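Materials Handling, Unit 2: Moving goods along a line
Handout for the Brokham group, 20/02/2018

Read this before the session and bring it with you. The Fusent sales booklet is on the reading list as well, and I would like you to read it with a pencil in your hand. It promises "effortless flow" on nearly every page. Flow is a word for water. Boxes stop, turn, tip and catch, and most of what we do in this unit concerns those four things.

1. Belts

A belt will carry almost anything: a closed carton, a bag, some small flat item that would drop between rollers. That is its real strength and I don't dispute it. The ribbed surface is usually sold as "grip". Ask how much grip, on what, and at what slope. The booklet gives no figure. Look too at the joint in the belt, which shows as a pale line across it, and at the end roller where the belt turns under. Those are the places I would inspect first, whatever the brochure says about wear.

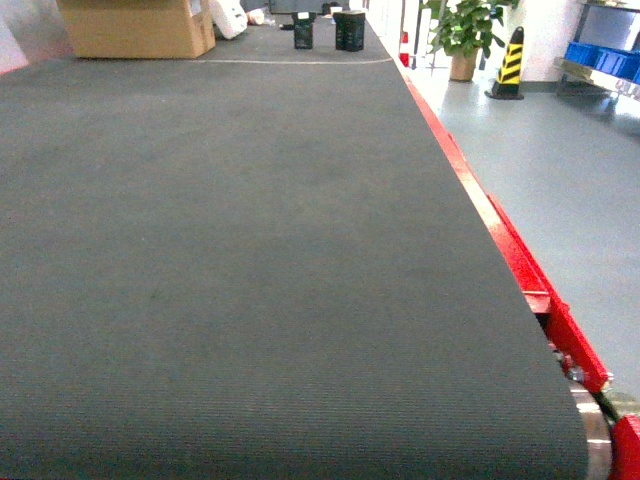 2. Rollers and wheels

Rollers suit things with a firm, flat base and little else. Anyone who claims a roller line will take "mixed goods" should be asked to send a half-full sack down it.

Work out the spacing for yourselves. The usual rule is that at least three rollers should be under the load at all times. I have seen this repeated in the Mundstead notes and the Lobo guide as if it were a law of nature. It is a rule of thumb, and a soft-bottomed carton will sag between rollers that meet it perfectly well.
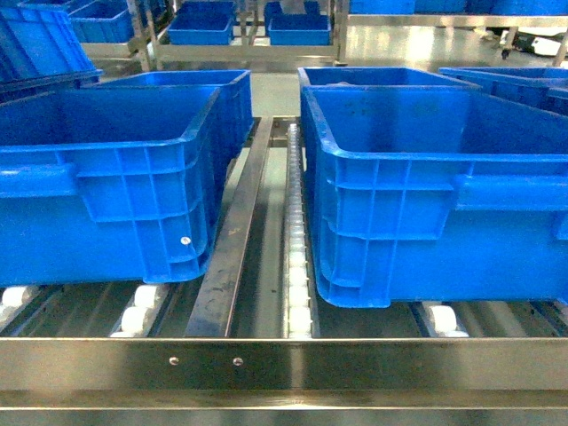
Plastic crates are the load that roller lines were made to look good with, so be wary of any trial that uses nothing else. Testing them empty is worse still. A pair of ribbed blue crates, side by side with a metal divider rail between them, makes a tidy lane, but with nothing inside they tell you very little about how a full one will run. Put weight in, then put it all at one end.

3. For next time

Take a carton 300 mm long on rollers set 236 mm apart. Say what is wrong, and what you would change first. Don't write "add a motor".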